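3.2 Reporting delay and the coding of robbery incidents

Incident records were drawn from the Dunberg regional register, which holds one entry for each robbery or attempted robbery of a trader on a public road. Entries were coded independently by Hodoroagă and Moldovan using the Stidar schedule, and disagreements were settled by Chiba, who had no access to the earlier codes. Reporting delay was defined as the interval between the time of offence given by the complainant and the time of first entry at the station counter. Where the complainant gave only a part of the day, the midpoint of that period was used.

Of nearly 2000 entries screened, 17 could not be assigned a time of offence and were dropped from the delay analysis. They were kept in the descriptive tables. Delay was longer for offences on rural routes than for those in the market district, and the difference held after weapon type and value of goods were entered in the model.

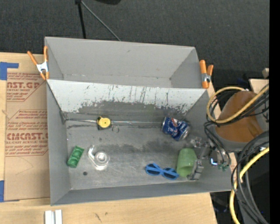

Figure 5. Open-topped sheet-metal bin.

Property recovered after an offence was coded separately from property reported stolen, as the two lists are compiled by different officers and seldom use the same terms. Following Ó Riain, we recorded each recovered item at the lowest level of detail that both lists could support. Under this rule the yellow round object near the back wall of the bin in Figure 5 would be entered as "small item, yellow, round", with no function assigned, and the orange clamps on the upper rim as "clamp, spring". Coders were told to leave the function field blank in doubtful cases. Agreement on item class was acceptable in both districts but fell in Vurkberg, where the property clerk's entries were handwritten and often abbreviated.

Two limits apply. The register does not capture offences settled privately between traders, and the station counter in Vurkberg is closed on Thursday, which lengthens the recorded delay for offences late on Wednesday. A correction for counter hours is described in Section 3.4.

Contact the editorial office | Copyright the authors | Back to top

This site uses cookies to remember your preferences. Accept | Manage settings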